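Help wanted: sorting and packing at Tradbridge

Hi there! I look after the sorting benches at Tradbridge and I need another pair of hands (two pairs if I get lucky). We put together color bar sets, mostly red and green, and every order starts at the bins. Our last big one was 1,290 sets, so we do get through them!

You'd be checking the bars for scuffs, pulling out the bad ones, keeping reds and greens straight on the packing list and boxing up what's left.

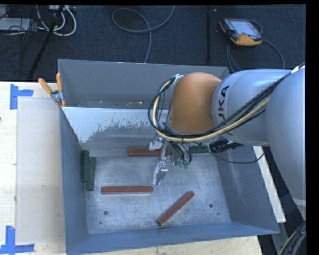

The bins get swept out at the end of each shift, and yes, that includes the narrow gaps where all the crumbs and bits collect. Bring a small brush if you have a favorite, I sure do.

No experience needed, but you should be able to tell red from green and be okay on your feet. Your first shift is 90 minutes, paid, just to see if you like it.

Drop a note at the Tradbridge front desk by February 24, 2023 and tell me which hours suit you.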